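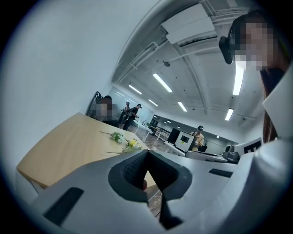
Print | E-mail

Ticket 477 - artificial stems, meeting room table
Product: Cutora single stems, yellow and greenish-white
Supplier: Mulier
Opened: 3 April 2020
Status: open, awaiting part

Fault reported: both stems tip the Vandon vase over when placed in it together. Either stem alone also leans until the bloom rests on the table.

Checks
1. Vase stood on the wooden table and on the white table. Same result on both, so the table top is ruled out.
2. Vase weighed empty: 119 g. Too light for stems of this length.
3. Stem length measured at 60 cm. The Mulier sheet gives the vase as suitable up to almost 88 cm - this appears to assume a filled vase.
4. Yellow stem bent by hand below the leaves. Wire holds its shape. No break found.
5. Greenish-white stem bent in the same place. Wire springs back slightly. Noted, not treated as the cause.

Interim action: stems to be kept lying flat on the wooden table, blooms together. Do not cut them. Mulier will not exchange shortened stems.

Proposed fix: glass gravel in the base, from Chaiyaporn. Sand was tried in August with the previous vase and leaked through the foot.

Update: gravel ordered. Retest with both stems on delivery, then with the yellow stem alone. If the lean remains, return the vase and keep the flowers.

Print this ticket | E-mail this ticket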